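Daltau 2 est sorti, et le planificateur apprend enfin à changer d'avis

Je l'attendais depuis le printemps, et voilà, c'est en ligne depuis juillet : la version 2 de Daltau, notre petit planificateur de tâches pour bras manipulateurs, est disponible. Je dis « notre » parce que j'y ai laissé pas mal de soirées, mais l'essentiel du travail vient de Védís Bech, qui a réécrit le cœur du moteur à peu près toute seule (je me suis surtout occupé des tests, et des plaintes).

Le gros changement, c'est la replanification en cours de geste. Avant, Daltau calculait une séquence complète, l'envoyait au contrôleur et croisait les doigts. Si un objet bougeait entre-temps, tant pis, on repartait de zéro. Maintenant le plan est découpé en segments courts, et chaque segment est revérifié contre la dernière estimation de la perception avant d'être exécuté. Une tasse déplacée de quelques centimètres ne fait plus tomber toute la séquence, seulement le bout qui la concerne. Ça paraît tout bête, dit comme ça — il a quand même fallu revoir toute la gestion du temps !

Côté perception, on s'appuie toujours sur Nekance pour la segmentation, avec un format d'échange plus propre. Les masques arrivent désormais avec un score de confiance par objet, et le planificateur s'en sert : quand le score est trop bas, il demande une nouvelle vue avant de tenter une prise. Les tissus restent notre bête noire. Un torchon en boule, pour Nekance, c'est un jour un objet, le lendemain trois, et je n'ai pas encore de bonne recette à vous donner.

Quelques chiffres pour ceux qui aiment ça. La suite de tests compte maintenant 164 scénarios de rangement, tous rejoués à chaque modification du code. Le délai maximal accordé à une replanification est fixé à 500 millisecondes par défaut, et vous pouvez le changer dans le fichier de configuration. Si le calcul dépasse, le bras s'arrête proprement et attend. J'aime mieux un bras qui boude qu'un bras qui improvise.

Ah, et le visualiseur ! Grovier, l'outil qui rejoue les journaux d'exécution, affiche enfin les segments abandonnés à côté de ceux qui ont été exécutés. Védís le réclamait depuis longtemps et elle avait raison, j'ai trouvé deux bogues dès le premier après-midi. Il rame encore sur les longs journaux, on y travaille.

Pour la mise à jour, attention : les anciens fichiers de tâches doivent passer par le script de conversion, sinon les contraintes d'orientation sont ignorées sans le moindre message. Je me suis fait avoir moi-même. Le message d'erreur arrivera avec la prochaine correction, en même temps que la prise en charge des poses exprimées dans le repère de l'outil. 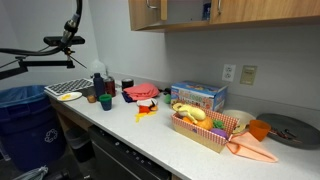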